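Misunen, the slow-burning family thriller that spent most of October telling us it was a surprise hit, is heading for streaming. Sodel has picked up the digital rights and says all viewers with a paid plan will get it from 5 am, with dubbed versions to follow.

How big a hit it was depends on who you ask. The distributor, Chan, claims the film held on to nearly 48 screens into its second month, but it hasn't published takings, and the reviews were lukewarm at best.

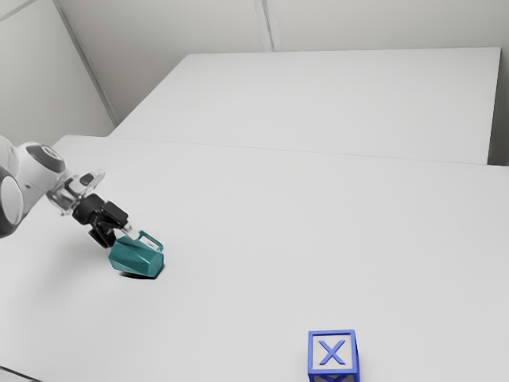 A robot arm with its gripper against a teal mug lying on its side.

Director Diane Gagnon has promised a "fuller" cut for home viewers, five minutes longer than the one shown in cinemas. We have heard that before — her last film, Poltia, came back with extra scenes too, and most of them were people getting in and out of cars.

Sodel hasn't said how long it will keep the film, or whether the cinema version will be offered alongside the new one. A sequel is "being discussed", according to Chan, though there is no script and no cast has been named.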